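Preparing First-Year Students for a Network Administration Certificate
Project report, Group 4
Upendo Kariuki, Ľubica Havlíček, Arash Kiani
Supervisor: Josiane Lecomte

1. Background

Our department offers the Velero Network Administrator certificate as an optional part of the second semester. Many students register for it, but they often begin to study only in the last weeks. In this project we built a small practice environment where a student can repeat the lab tasks at home, and we tested it with a group of 20 students from the first year.

The exam has a theory part and a practical part. We worked only on the practical part. It includes addressing, user accounts, shared folders, backup and simple fault finding.

2. The practice environment

The environment is called Plarkton. It runs on one server in the computer room, and each student gets two virtual machines, one server and one client. The student connects through a browser and does not need to install anything. Arash prepared the base machines and Ľubica wrote the scripts that return them to the starting state. In the first version this reset took too long, so the students avoided it and continued on a broken machine. We changed to snapshots in February and the problem was solved.

We collected 151 practice tasks. Most of them we wrote ourselves from the public list of exam topics, and the rest we received from Jeptoo Kinyua, who teaches the evening course. Each task has a short text, a starting snapshot and a check script. The script tells the student which steps are correct, but it does not show the solution.

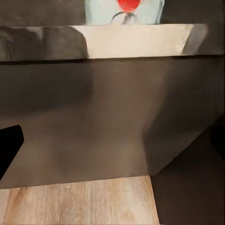

The test period was four weeks long. Every Friday the students had one hour in the lab with us, and the other practice they did at their own time. Plarkton saved each attempt in a log file. At the end we had 1028 attempts in the log, without the ones we made for testing.

3. Results

The tasks about user accounts were the easiest for the group, and most students passed them at the first or second attempt. Shared folder permissions were much harder. Students often gave the right permission on the share and forgot the permission on the folder itself, and then they could not understand why the client was refused.

Backup tasks were used very little. In the interviews, several students told us that they found the text of these tasks too long. We agree with them. Upendo has shortened six of them, but the new texts came too late for the test period.

4. Limitations

We did not have a control group, so we cannot say how much the environment changes the exam result. Also, our check scripts accept only one way of naming the shares. Two students lost time because of this, and it should be corrected before the next group starts.

5. Further work

The log is now stored as plain text and is difficult to search. We would like to move it to a database and show each student a page with the topics that are still weak. The source files and the task list are in the department repository, in the folder Tadent, with a short guide for installation.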